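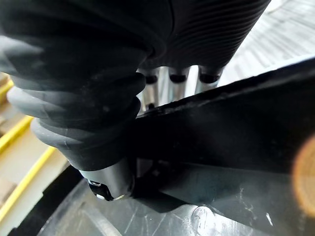
Abena Gbeho has looked after the soft gripper on the Hekton cell since the day it was bolted down, and when I ask her where a person should start with it, she doesn't hesitate. "The folds," she says. "Always the folds." The fingers are made like a bellows, rib upon rib of dark rubbery stuff, and every shift begins with her running a thumb down each one, slowly, the way you might check a bicycle tube. The lower ribs on the big finger have their share of small scuffs and pale dust marks, and I wondered out loud whether that was a worry. She laughed at me, very kindly. "Scuffs are fine. Dust is fine, you wipe it. What I don't want is a line running along the bottom of a fold, down in the crease. You have to bend it a little to find those."

We were talking at the end of a Monday, with the cell locked out and the air bled down, and she had a mug of tea going on top of the cabinet. The cell sorts returned parts for Holard, all kinds of odd shapes, which is why they went with soft fingers in the first place. Before that there was a two-jaw gripper from Revton that did well enough on square things and badly on everything else.

"People think soft means gentle, so it must be easy to keep," she told me. "Well, it is gentle! But rubber gets tired. Metal gets tired too, only it takes longer about it." She changes a finger at 2246 cycles of the heavy program, a number she arrived at herself by keeping a notebook through most of one August, and she still writes each change down by hand - date, finger, which side went first.

The wiping is done with a damp cloth and nothing else. Pascal Brandes, who trained alongside her and now runs the night shift, once tried a degreaser he was fond of, and the finger came up beautifully clean and was sticky for days. "He'll be cross that I told you," she said, looking not at all sorry.

After the folds comes the leak test. She brings the air up, closes the valve and watches the gauge for 3 minutes, and she won't be talked to while she does it. If the needle drops, out comes the soapy water and a small paintbrush. Most of the leaks she has found were at the fitting, where a hose had been pushed in crooked, and a finger gets blamed for it far too often.

I asked whether she ever gets bored of it. She thought about that for a good while and drank some of the tea. "There are 14 checks on my sheet," she said finally, "and I like maybe 12 of them. The hoses I could do without."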